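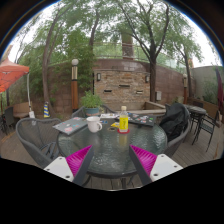 Seite zuletzt geändert am 22. Sep. 2023

Häufige Fragen zu Wachteln

Schön, dass Sie sich für unsere Legewachteln interessieren! Viele von Ihnen rufen an oder sprechen uns auf der Schau an, und weil sich die Fragen doch sehr ähneln, haben wir die Antworten einmal aufgeschrieben.

Kann ich mit einem einzelnen Tier anfangen?

Bitte nicht. Wachteln sind gesellige Tiere, und allein werden sie scheu und schreckhaft. Wir geben deshalb nur kleine Gruppen ab, meist einen Hahn mit mehreren Hennen. Wer keine Küken möchte, kommt auch gut ganz ohne Hahn aus - Eier gibt es trotzdem.

Wie hoch muss die Voliere sein?

Unsere eigene ist 70 cm hoch, mit einem weichen Netz unter der Decke. Wachteln schießen bei Schreck senkrecht nach oben, und an einem harten Dach verletzen sie sich leicht am Kopf.
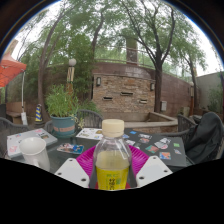
Wachtelgruppe im Kleintierzuchtverein Hullmont

Legen die Hennen auch im Winter?

Das kommt auf das Licht an. Ohne Zusatzlampe legen die meisten unserer Hennen im Januar gar nichts, und ich gönne ihnen diese Pause von Herzen. Sobald die Tage länger werden, geht es von selbst wieder los.

Brüten Wachteln selbst?

Leider selten, der Bruttrieb ist bei Legewachteln weitgehend verloren gegangen. Wer Küken möchte, braucht also einen Brutapparat (unseren verleihen wir gern an Mitglieder, fragen Sie einfach rechtzeitig!).

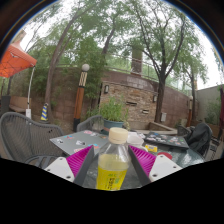

Zusätze im Trinkwasser sind bei gesunden Wachteln mit gutem Futter eigentlich nicht nötig, in der Mauser geben manche von uns aber für kurze Zeit flüssige Vitamine. Halten Sie sich dabei bitte an die Dosierung des Herstellers und mischen Sie jeden Tag frisch. Zum Anrühren nehme ich eine saubere Flasche mit Schraubdeckel und fülle sie nur etwa bis zur Hälfte, so weit wie die auf dem Foto, dann bleibt genug Luft zum Schütteln. Die Tränke wird vorher gründlich ausgespült, auch wenn sie noch sauber aussieht.

Wo bekomme ich Tiere von Ihnen?

Melden Sie sich bei Thanasis Tsoukalas, er führt die Warteliste und nimmt sich auch gern Zeit für Anfänger. Zum Abholen genügt ein niedriger Karton mit Luftlöchern und etwas Einstreu.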